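Terville Repertory Playhouse: Progress Report to the Navarrete Fund
April 14, 2026

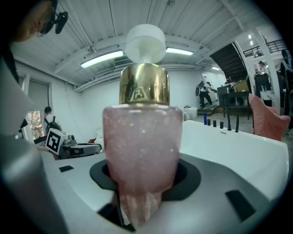

Pink glitter bottle with gold collar and white pump top.

Your grant was to get us a new musical, a working boiler and a larger audience. The boiler is splendid.

"Plornia" has a complete first act and a second act that the writers describe as "mostly feelings." We held 2 readings. The second ran 19 minutes shorter, chiefly due to the loss of the shipwreck, and the audience comment cards were kinder.

Season subscriptions stand at 22 above last year. We had projected more, in a December mood.

Spending is on budget except for $900 in piano repairs. The piano had been tuned to itself for years and disagreed with everyone else. We ask to move that sum over from the printing line.

Still to do: cast the aunt, finish Act Two, replace the lobby carpet.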